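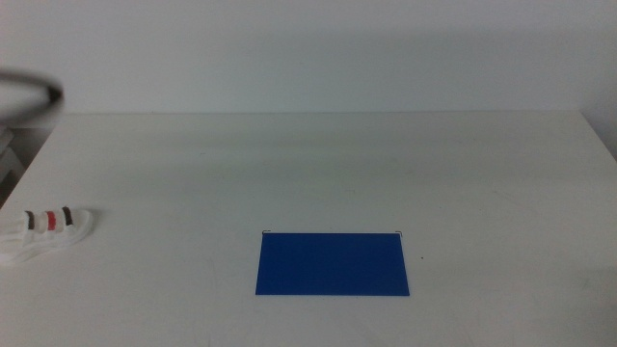 業務委託から雇用に切り替わった場合の厚生年金の遡及加入について
投稿者:Loïc Collet

Hendholmという内装資材の会社で検品の仕事をしています。最初の10か月は業務委託契約、2月から契約社員です。業務の中身は切り替えの前後で同じで、白い作業台に青いシートを敷き、その上で部材を確認して記録票に記入します。始業は午前8時、終業時刻も会社の指定で、欠勤には事前の承認が必要でした。時給は1350円で、委託期間中も時間単価で計算されていました。週の労働時間は契約社員と同じです。

給与明細では2月分から健康保険と厚生年金が控除されています。一方、委託期間の10か月は国民年金を自分で納付しました。総務に確認したところ「委託契約だったので対象外」との回答でした。

知りたいのは次の点です。
・実態が雇用であれば、委託期間も厚生年金の被保険者期間として認められるか
・認められた場合、本人負担分の保険料は一括で請求されるか
・納付済みの国民年金保険料はどう扱われるか

契約書、請求書の控え、出退勤の記録は手元にあります。

Marisa Marchetti

社会保険の事務を担当していた者です。個別の判断は年金事務所が行うので、一般論として読んでください。

被保険者にあたるかどうかは、契約書の名称によらず実態で判断されます。見られるのは、指揮命令の有無、時間と場所の拘束、仕事を断れるかどうか、報酬が時間に対して払われているか、道具や設備をどちらが用意しているか、といった点です。始業終業の指定と欠勤の承認制、時間単価の報酬があるなら、使用関係を主張する材料にはなります。ただし一つの要素だけで決まるものではありません。

手続きとしては、会社に資格取得日の訂正を求めるのが先です。応じない場合は、年金事務所に「被保険者資格の確認請求」をします。会社の同意は不要です。請求を受けて年金事務所が事業所に事実関係を確認し、認められれば資格取得日が遡ります。

保険料を徴収する権利の時効は2年なので、10か月分であれば、今から動けば通常は範囲内に収まります。納付義務者は会社で、本人負担分を含めて会社が納めます。その後、会社から本人負担分の精算を求められるのが普通です。給与から控除できるのは原則として前月分の保険料に限られるため、過去分をまとめて天引きするには別途の合意が要ると考えてください。分割の相談は会社とすることになります。

国民年金は、重複した期間の保険料が還付の対象になります。未納期間があるとそちらに充当されます。還付請求書が届いたら返送してください。付加保険料を納めていた場合も同様です。

健康保険も同時に遡るので、国民健康保険の保険料の精算と、その間に受診した分の医療費の調整が発生します。実務ではこちらのほうが手間です。領収書は捨てないでください。

Achari

前職のPretodarで似たことをやりました。会社は最初渋っていましたが、年金事務所から連絡が行ったあと28日で訂正の届が出ました。自分の場合はチャットの業務指示を印刷したものが一番見てもらえました。出退勤の記録だけだと「自主的に来ていただけ」と言われる可能性があります。

Roscombe

国民年金を払っていたなら無年金にはならないので、そのままでもいいのでは。手取りも減りますし。

Marisa Marchetti

Roscombeさんの回答に補足します。国民年金だけの期間は、老齢厚生年金の額に反映されません。障害厚生年金は初診日にどの制度に加入していたかで決まるため、委託期間中に初診日がある傷病を抱えている場合は影響が大きくなります。手取りの増減だけで決めないほうがよいです。

Loïc Collet

回答ありがとうございます。業務指示はメールで残っていたので、日付順に整理して、まず総務に書面で訂正を求めます。国保の期間に歯科に2回かかっていました。領収書は1枚しか見つかっていないため、医院に再発行か証明書の発行を問い合わせます。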